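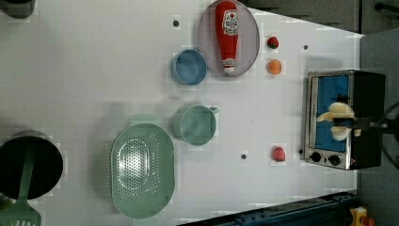
When should a tabletop scene be reset during a manipulation trial?

Reset it between trials only, and always to the written layout. If an object is knocked out of place while a trial is running, leave it where it is, let the trial finish, and record the displacement in the log.

4. Bench practice

4.1 Scene layout

Each layout in the Gundelitz protocol is defined by a sheet that lists the objects, their positions and their orientations. Operators at both sites worked from the same sheets. A position is given relative to the mounting holes in the tabletop, which do not move, and never relative to another object. Early drafts used phrases such as "beside the plate", and two operators following the same sheet could produce layouts that differed by several centimetres once the plate itself had shifted.

Orientation is written out for any object with a handle, cap or spout. A ketchup bottle lying on a plate presents a different grasp when its cap faces the other way, and we treated a reversed bottle as a different layout. The same rule covers measuring cups and spatulas. Round toy fruit has no listed orientation.

Objects that are not part of the task stay on the table if the sheet lists them. Kurek and Esteban disagreed on this point during drafting. Kurek favoured clearing the table to the target object and its destination, on the grounds that failures are easier to attribute. Esteban argued that a result from a cleared table says little about a kitchen counter. The protocol follows Esteban, but asks for 3 cleared-table trials at the start of each session as a check on the arm and the grasp settings.

4.2 Differences between grippers

The protocol does not require a particular gripper. It does require that the layout stay fixed when grippers are compared, and that the gripper type be entered in the log before the first trial. Soft fingers and rigid fingers fail in different ways, and a log that leaves this field blank cannot be used in a comparison. 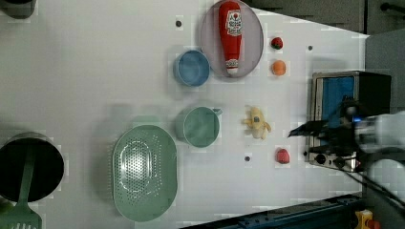

Contact force limits are set per gripper and written on the session sheet. An operator may lower a limit during a session but may not raise it. If a higher limit is needed, the session is closed and a new one opened, with a second person signing the change.

Appliances on the bench are treated as fixed obstacles unless the task involves them. Their outer dimensions are entered in the collision model with a margin of 40 mm on each side, reduced to 17 mm for tasks that involve opening a door. The operator notes the state of any indicator light at the start of the session. Cables are routed outside the working area and checked by hand through the full range of wrist motion.

4.3 Logging

Of the roughly 46 sessions run under the draft protocol, most of those we later excluded had incomplete logs. The usual gap was a missing note on objects that had moved. We have since put this note on the first page of the form, as a required field, and "none" must be written out in full.

Figure 2. Bench layout used for the gripper comparison.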